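给一本散架的词典换书脊，从冬天拖到夏天

2020-08-01

终于装好了！昨天晚上把压在上面的木板和哑铃搬开的时候，我像拆快递一样紧张，先闻了闻（一股淀粉糊和新布的味道），再摸了摸书脊，然后翻到正中间，把手松开。它摊平了，老老实实地摊在桌上，哪一边都没有翘。我在厨房喊了一声，把正在洗碗的妹妹吓得差点摔了一只盘子。

事情要从二月说起。那阵子整天在家，把书柜从上到下理了一遍，理到最底下那层，抽出来一本老词典。准确地说是抽出来一个封面，词典本身留在柜子里。书脊的布早就脆了，一碰就掉渣，前面几帖松脱，字母A整个飘在外面，后面的附录用一根橡皮筋勒着，橡皮筋自己也化了，粘在纸上，留下一道褐色的印子。

这本词典是外公的，正文最后一页的页码是1,643。小时候我嫌它太重，翻一次要两只手抱到饭桌上，查完还得抱回去。外公查词典有个习惯，查过的词用铅笔在旁边点一个很小的点，第二次再查，再点一个。所以有些词旁边干干净净，有些词旁边点了一串，比如 reluctant，他大概一辈子都没记牢。我蹲在书柜前面翻这些小点，翻到腿麻，就决定了：我要把它修好，而且自己修。

在那之前我对装书一窍不通。我会缝扣子，会包书皮，小学手工课做过一个歪的笔筒，履历就这么多。

先说结论给赶时间的朋友：可以自己修，很花时间，非常好玩，强烈建议先拿不要紧的本子练手。剩下的是写给不赶时间的朋友的，会很长，我憋了半年了。

一、先练手

我一开始的想法特别天真，打算网上买一瓶白胶，把书脊刷满，往上一按，完事。幸好动手之前在一个装帧爱好者的群里多问了一句。回我的人叫 King-fai Wu，后来我一直叫他吴老师，他回得很快，只有四个字：先别动胶。

接着他发来一大段语音，意思是白胶干了很硬，而且以后想再拆就难了，老书的纸本来就脆，胶比纸硬，翻的时候断的是纸。他让我先回答几个问题：书是锁线的还是胶粘的？一帖有几张？纸纹是竖的还是横的？我一个都答不上来，连“帖”是什么都是现查的。

解释一下，帖就是几张大纸叠在一起对折，形成的那一小叠。老式的精装书，就是很多帖一帖一帖用线缝起来的。你现在去翻一本锁线的书，从书头往下看，能看见书脊那一侧有一个一个小弧形，像一排并拢的手指头，每一个弧就是一帖。我知道这件事之后，把家里所有的书都倒过来看了一遍，看得津津有味。好多我以为很结实的书是胶粘的，好多薄薄的旧书反倒缝得一丝不苟。

吴老师建议我从最简单的开始，先缝三个空白本子。他说得很实在：你现在手上没有数，拉线拉多紧，锥子扎多深，糊刷多厚，这些没法讲，缝完三个本子就知道了。

第一个本子丑得惊人。孔没对齐，每一帖都比前一帖歪一点，合起来像一摞滑坡的瓦片。线拉得太用力，还把纸勒破了几处。我给它糊了个蓝色的封面，封面也贴斜了。现在它放在冰箱旁边记买菜清单，谁来都要拿起来问一句这是小朋友做的吗。

第二个好多了！孔是用折成V字的卡纸做模板扎的，每帖都往模板里一放，锥子顺着记号扎下去，位置就统一了。这么简单的办法，我第一次居然没想到，非要拿尺子一帖一帖地量。第二个本子的问题在书脊，我缝得太松，合上之后书脊会自己晃，像一排没站稳的人。

第三个我送给了妹妹，她说要舍不得用，结果第二天就在上面画了一只戴帽子的鹅。我很高兴，本子就是要拿来画鹅的。

二、工具和材料（大部分真的不用买）

很多教程一上来就列一张很长的单子，看得人想关网页。我把自己实际用到的东西说一下，连练手带修词典，总共花了479元，其中最贵的是布，最便宜的是一把已经有人用秃了的旧毛刷。

骨折刀。名字听着吓人，就是一片磨光的骨头或者竹片，用来压折痕。我一开始用不锈钢勺子的背面代替，也能用，但是会在纸上磨出亮痕。后来买了竹的，手感好极了，压下去唰的一声，折痕又直又利。这个声音有点上瘾，有几天晚上我什么都不做，就坐在那里折纸。

锥子和针。锥子我用的是外婆纳鞋底的那一把，木柄磨得油亮。针要钝头的，尖头的针会从别的线中间穿过去，一拉就打结。

线。我试了好几种，最后用的是 Hidon 家的亚麻线，要过一遍蜂蜡再用。把线按在蜡块上，拇指压住，拉过去，重复几次，线就变得乖巧服帖，不起毛也不容易打结。吴老师教我一个选线粗细的办法：看帖数和书脊的厚度。线会占地方，每一帖之间都夹着线，帖越多，书脊比书口就会鼓出来越多。词典帖数多，纸又薄，我用的是他们家最细的一档。如果照着第二个本子的线来缝，书脊会肿得像一块切开的面包。

糊。终于说到糊了！我用的是小麦淀粉糊，自己熬。配方各家不同，我的做法是淀粉先用凉水泡着，泡到夜里，第二天小火慢慢搅，搅到变得半透明，提起勺子能挂住，再盖上保鲜膜放凉，过筛。过筛这一步我偷懒省过一次，糊里有小疙瘩，贴上去之后纸面鼓着小米粒一样的包，按也按不平，只好趁湿全揭下来重来。所以请务必过筛。

有人会在糊里掺一点现成的胶，干得快些。我在需要韧劲的地方掺了 Ciltomon 的装帧胶，就是那种干了之后还能弯的。不掺的地方就只用淀粉糊，尤其是直接碰到老纸的地方，日后谁要是还想修它，拿湿布敷一敷就能揭开。

纸。补缺口用的是很薄的皮纸，从 Chuang 买的，那是一家开在二楼的纸店，楼梯又窄又陡，上去之后满屋子都是抽屉，一抽一抽全是纸。老板娘让我把纸举起来对着窗户看，纤维长长短短地横着，漂亮得不得了。我进去之前列了单子，只打算买两种，出来的时候怀里抱了一大卷，包括一张我至今不知道能拿来做什么的、印着小鱼的纸。那张纸我每个星期都拿出来看一眼。

压书的工具。专业的压书机我没有，也没地方放。我用的是两块洗干净的切菜板，外加哑铃、一袋米和外公的另外几本大书。效果相当好。唯一的缺点是有几天家里没有切菜板，妹妹在盘子里切黄瓜，颇有怨言。

三、拆

拆书比缝书更需要胆量。

我把词典放在桌上，盯了它很久。它坏成那样了，可是它毕竟还是它，我一刀下去，它就暂时不是一本书了，万一装不回去怎么办？我给吴老师发消息说我下不了手。他回：它已经散了，你是在把它散完。

行吧！我先拍了一大堆照片，把每一帖的顺序用铅笔写在最里面那张的折缝边上，很轻很轻，以后可以擦掉。写到一半发现外公已经替我标过了：有几帖的折缝上有他的字迹，淡淡的“前”和“后”，看样子他自己也想修过，至少理过一次顺序。我坐在那儿半天没动。原来我们祖孙俩想干同一件事，中间隔着这么多年。

书脊上的旧胶是一层深褐色的硬壳。我在上面抹上厚厚一层糊，盖上保鲜膜，等它慢慢软下来，再用竹片一点点刮。刮下来的东西像熬糊了的麦芽糖，味道也有点像，有一股说不清的甜和陈旧。一次刮不干净，要反复好几轮。最忌讳心急，湿的时间长了水会往书页里走，留下水渍；湿的时间短了又刮不动，一使劲就把折缝刮破。我前几轮都拿着手机定时，后来看颜色就知道火候，胶壳边上开始发亮、微微卷起来的时候下手正好。

刮干净以后，书脊上露出来原来的线。有的还绷着，有的一碰就断成粉。把线一根根挑断，一帖一帖取下来，铺在报纸上，客厅的地板、沙发、电视柜都铺满了。那两天全家走路都踮着脚，开窗之前要大声预告。妹妹穿着袜子从字母M中间小心翼翼地跳过去，去阳台收衣服。

拆下来的书页里夹着好些东西，这是整个过程里我最喜欢的部分！一张公共汽车票，一片压得透明的银杏叶，半张写着“酱油 火柴 小鱼干”的纸条，还有一张外婆年轻时候的小照片，只有指甲盖那么大，夹在字母P里。我原样记下了位置，修好以后全部放了回去。酱油纸条也放回去了。

四、补

补书页是个慢功夫，也是我上手以后最着迷的一步。

老书最容易坏的是每一帖最外面那张的折缝，胶和线都在那里使劲，磨着磨着就断成两张单页。单页没法缝，得先把它们接回一张能对折的纸。做法是把皮纸裁成细条——这里有一个窍门，不要用剪刀，用一支蘸了水的细毛笔沿着尺子画一道线，然后顺着湿线轻轻撕开。撕出来的边毛茸茸的，长纤维伸在外面，贴上去以后会和老纸咬在一起，手摸过去几乎没有台阶。剪刀剪的边是齐的，贴上去硬硬一道棱，翻着翻着纸就会从那道棱上断。

我第一次撕出一条完美的毛边时，举着它满屋子走，逢人就给人看。家里一共也没有几个人，所以同一个人被迫看了好几遍。

刷糊的时候，把皮纸条放在一块玻璃上，毛刷从中间往两边赶，刷得薄薄的，用镊子提起来，对准折缝放下，上面垫一张不粘的纸，用手掌按一按，再夹在吸水纸中间压上重物。放下去的那一下要屏住呼吸，湿的皮纸软得像一片豆腐皮，歪了可以揭一次，揭两次就烂了。

补到后来手就有了记忆。我每天下班吃完饭，擦桌子，铺报纸，补10张，洗刷子，睡觉。下雨天糊干得慢，就少补一点。那段时间外面的消息乱糟糟的，我每天都有一两个钟头，眼睛里只有一道折缝，心里特别静。我听完了好几部长篇的广播小说，有一部里的侦探总在关键时刻去喝粥，听得我也天天煮粥，顺便熬糊，有一次险些把两只锅搞混。

关于补到什么程度，我和吴老师有过一点不同意见。词典里有些页角卷得厉害，还有几处缺了一小块，我雄心勃勃，想全部补齐，每一个角都补成直角。吴老师觉得不碰到字、不影响翻的，可以不管。我嘴上答应，私下里还是补了一个角，花掉整整一个晚上，补得方方正正，放回去一看，那一页的角新得扎眼，像旧棉袄上缝了一颗亮片。后来就没再补别的角。外公翻出来的卷角就让它卷着吧，我只把太翘的那些用骨折刀压平了一点。

那道橡皮筋留下的褐色印子我也没有去掉。试着用软橡皮擦了几下，没什么变化，再往下就要动药水了，我没那个本事。

五、缝

三月到五月我基本都在补，缝反而快得出乎意料。

缝之前要把所有的帖在重物底下压实，我压了好几天，厚度下去一大截。然后是搭架子。缝书架我用一个旧抽屉改的，把抽屉竖起来，在上下两边绷了几条棉带子，带子就是书的骨架，每一帖的线都绕过带子，再和上一帖连起来。一头一尾打一种结，叫锁针，把这一帖和下面一帖扣在一起。第一次学锁针，我在空中比划了半天，后来看了一本老手册，是 Sandell 的装订入门，插图画得极好，每一根线的走向都用小箭头标出来，看了几眼就懂了。吴老师说他也是看着那本书学的，他那本的锁针那一页都翻烂了，自己给自己补过。

缝书的节奏很美妙。放上一帖，对齐，翻开到中间，左手伸进去，右手在外面，针从外面进来，左手接住，拉平，再送出去，绕过带子，再进来。一进一出，一进一出，到了头打一个锁针，放上下一帖，再反方向走回去。拉线要顺着书脊的方向平平地拉，千万不能往上提，往上提纸就豁了。紧到什么程度呢？手指按在线上，能感觉到它是绷着的，可是纸没有起皱，就对了。

缝到字母K的时候线不够长，要接线。接线的结要藏在外面，不能留在折缝里，不然书页中间会硌出一个小包。我打了一个织布结，拉紧，剪掉线头，结小得像一粒芝麻，心满意足。

缝到字母S出了一个大错。我把两帖的顺序弄反了，而且缝完了后面好几帖才发现。那天晚上我翻着页码检查，翻着翻着觉得不对，前后接不上，心里咯噔一下。能怎么办呢，拆呗。拆线比缝线痛苦得多，又不敢剪，只能一针一针退回去，退到正确的位置，把两帖调过来，再重新走一遍。退完已经很晚了，我气得吃了一整包饼干。从那以后每放上一帖我都念一遍页码，念出声，像报站一样。

最后一帖缝完那天是个大太阳天，我把线头系好，从架子上把带子解开，捧在手里——一整块，沉甸甸的，不散了！封面还没有，书脊还光着，一道一道的线整整齐齐地排在那里，我觉得它那个样子好看极了，甚至动过心思，要不就这么裸着吧。有一种装法就是故意露着书脊的线的，当下挺流行。可是词典天天要查，光着不耐用，还是得给它穿衣服。

六、扒圆和起脊

这一步的名字我很喜欢，扒圆。

缝好的书脊是平的，要把它敲成一个弧形，让书口相应地凹进去。弧形的书脊更耐翻，书页不会慢慢往前坠。做法是先在书脊上薄薄刷一层胶，等它半干不干，用手指勾住书口往自己这边带，另一只手拿小锤子顺着书脊的边轻轻敲，翻面，再敲。敲着敲着，弧形就出来了，像揉面一样，是活的。

我对扒圆又怕又期待。找了两本旧杂志垫着，拿的是家里敲核桃的锤子，锤头用布包了。第一下敲下去什么变化也没有，第二下也没有，敲到后来终于看见书口往里收了一点点，我兴奋得手都抖了。吴老师在视频那头看着，一直说慢、慢、慢。敲出来的弧不算标准，上半截比下半截圆一些，他说手工的书有点脾气很正常，他自己头几本敲得像个梨。

起脊更难，是把靠近书脊的几帖往两边敲，敲出一道小小的肩膀，硬纸板的封面就卡在这道肩膀底下。正经的做法要把书夹在两块带斜角的木板之间，我没有那种木板，用了两根斜着刨过的窗框木条，夹紧，一点一点往外敲。敲出来的肩膀左边漂亮，右边差点意思。装上封面以后看不大出来，但是我知道，我每次摸到右边都会停一下。

接着粘纱布，粘堵头布。堵头布就是书脊两头那一小条花花的东西，以前我以为纯粹是装饰，后来知道老早的时候是缝上去的，要受力，能护着书头不被手指抠坏。我本想自己用彩线绣，练了一个下午，绣出一条毛毛虫，只好买了现成的，红白条的，往上一粘，整本书立刻精神起来。毛毛虫我留着了，等练好了再给下一本用。

七、布的颜色

选布纠结了我整整两个星期，全家人都被我烦过。

原来的布是墨绿色，晒得发灰。照理应该配一个接近的绿，可是真拿来绿布一比，新绿和旧绿放在一起很别扭。我带着一小块旧布样去店里，在日光灯下看一个样，拿到门口看又是一个样。选颜色一定要拿到外面看！我差点买回去一块在灯下很雅致、出门一看像青蛙的布。

妹妹主张用红的，理由是好找。妈妈说用深蓝，耐脏。我自己看中了一块暖暖的土橙色，很少有人拿这个颜色给词典做封面，可是它和发黄的书页配在一起，暖得像下午四点多的光。纠结到最后，是想起外公有一件毛背心，差不多就是这个颜色，冬天总穿。想起来的那一刻就定了，再没犹豫过。

布的背面要先裱一层薄纸，不然胶会从布眼里渗出来。裱布那天我用上了家里最大的一张桌子，布喷湿，展平，纸刷好糊，两个人一人提一头，像铺床单一样放下去，再用干刷子从中间往外赶气泡。妹妹负责提另一头，她在关键时刻打了个喷嚏，纸歪了一寸，我们俩笑到蹲在地上，幸好布裁得大，裁掉歪的那边还够用。

纸板的纹路要和书脊平行，布的纹路也要和书脊平行，环衬的纹路还是要和书脊平行。这句话我在本子上抄了三遍，仍然裁错了一块纸板。怎么看纹路呢？把纸轻轻弯一弯，不裁断，哪个方向好弯，纹路就顺着哪个方向。裁错的那块我没舍得扔，垫了花盆。

封面做好以后，先不粘，套上去试。纸板比书页每边都要多出来一点点，这圈多出来的边叫飘口，宽窄要一致。我拿两枚硬币叠起来当量规，每边都试一试，全部一样宽的时候，有一种说不出的痛快。

最后一步是上环衬，也就是把书和封面粘在一起的那张纸。刷糊，合上，压，不能打开看。教程里反复说不能打开看，吴老师也说不能打开看。我当然打开看了。只开了一条缝，还好没事，环衬上多了一道极细的皱，在后面那一侧，就算是好奇心的签名吧。

然后就是压着，等。把切菜板、哑铃、米袋全请回来，妹妹又开始在盘子里切黄瓜。

八、修好以后

于是就到了昨天晚上。

书脊上的字我没有烫金，不会，也不想弄坏它。写了一张小小的纸签贴上去，练了好几遍，最后挑的是最不紧张的那一张，字有点歪，可是看着舒服。

我做的第一件事是查 reluctant，翻到那一页，一串铅笔点还在，我拿了一支铅笔，在最后面添了一个小点。其实我认识这个词，就是想添一个。

妈妈拿过去翻了很久，没怎么说话，后来指着一个词问我，你看这个点是谁点的？那个点特别大，特别黑，快把纸戳破了。她说是她小时候偷偷点的，为了冒充自己也查过词典，被外公一眼看穿。这件事我第一次听说。字母B那一页，有兴趣的亲戚来家里可以参观。

有几件事我会换个做法，记在这里给自己看：

糊一次少熬一点，夏天放一夜就有味儿了，倒掉很心疼。

补折缝的皮纸条可以再窄一些，我补得太宽，书脊那边的厚度加上去不少，虽然压了那么久，还是比原来胖。

裁布之前先喝水上厕所，不要裁到一半去接电话。

锤子包布的时候要用细布，粗布的纹路会印到胶上。

拍照要拍得更多，尤其是拆之前的书脊两头，我装堵头布的时候很想看一眼原来是什么样的，翻遍了手机也没有。

如果你也有一本快散的旧书，食谱也好，乐谱也好，小时候的图画书也好，真的可以试试。先缝几个本子，缝丑一点没关系，丑本子记买菜清单特别顺手。如果是很贵重的、有年头的善本，那还是请专业的修复师来，我这点手艺只敢动自己家的东西。

下一本已经排上队了，是妈妈的一本织毛衣的图样书，封面掉了，中间缺一帖，缺的那一帖正好是她最喜欢的那件开衫的袖子。她说有个老同事可能有同样的一本，正在问。要是能借到，我打算照着把那一帖抄一遍、画一遍再缝进去。为了这个我开始学画方格图了，目前画出来的袖子有一只明显比另一只长。

群里有朋友问吴老师开不开线下课，他说等天气凉快一点再看，先把自己那一屋子待修的书清掉一些。有消息我会在评论里更新。想要淀粉糊具体比例的也请留言，我把试过的几种都记在那个蓝封面的歪本子里了，就在冰箱旁边，得等我找个时间，从一堆鸡蛋和豆腐中间抄出来。 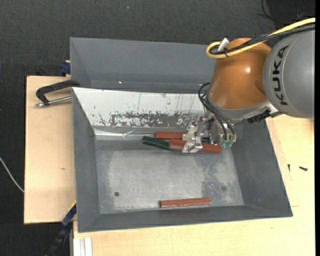
橙褐色的关节，黄色的粗线缆，下面是灰色的箱子。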